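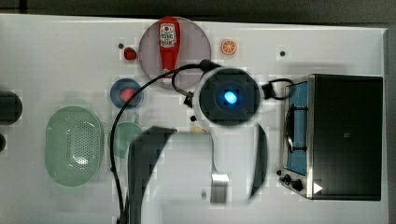
Como comparar uma política treinada só com a câmera do punho?

Lindalva Conceição
Boa noite, pessoal! Estou tentando reproduzir o resultado do Gavaten (clonagem de comportamento, bancada de cozinha de brinquedo) e travei na avaliação. Treinei com 574 demonstrações, e nas tentativas em que o frasco de ketchup começa deitado no prato a política vai bem. Quando peço a banana, o braço hesita bastante. A imagem do punho chega borrada e cheia de quadradinhos, principalmente perto da garra, e fico na dúvida se o problema é a compressão ou o meu protocolo. São 8 tentativas por objeto. É pouco?

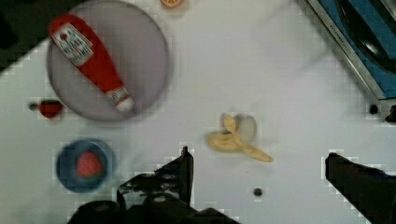 2 respostas

Boris Spahić
É pouco, sim. Faça 20.

Drita Todorova
Oi, Lindalva! Passei por isso em novembro, com o Lirkatley, e perdi quase 20 dias culpando a rede (coitada). Concordo com o Boris, mas antes eu gravaria as mesmas posições iniciais com e sem compressão e rodaria a política nas duas versões, sem retreinar nada. Se a diferença sumir, olhe as demonstrações: no meu conjunto a banana aparecia quase sempre no mesmo canto. E anote a posição de cada objeto antes de cada tentativa, dá uma preguiça danada mas ajuda muito! Depois conte para a gente o que deu.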